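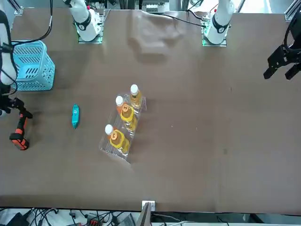 Workcell Maintenance Technician (two positions)
Basusum Automation, Hatura site

Basusum invites applications from technicians to look after the two-arm handling cell at its Hatura site. Duties include checking gripper fingers and their bolts, inspecting arm cables for wear, confirming the mounting of both arm bases, and replacing the table covering as needed. The cell handles bottles, packets and other small packaged goods.

Applicants must have at least two years of experience in the repair of electrical or mechanical equipment. Programming experience is welcome but is not required. Training on the Flarnari service procedure is provided over the first seven weeks, during which new staff work alongside the present technician.

The technician resets the gripper opening whenever a new container is introduced and records the setting in the service log.

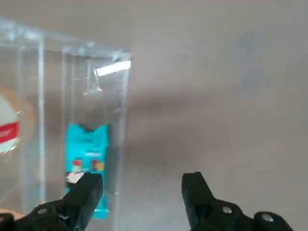
Auður Laxdal writes that applicants should expect more time on cables and finger alignment than on software, and that a clear log entry is valued as highly as a quick repair.

Applications, with a resume and the names of two references, should be sent to the Shehu Building, Room 772, and must be received by the end of August. Interviews will be held on site and include a short practical task at the cell.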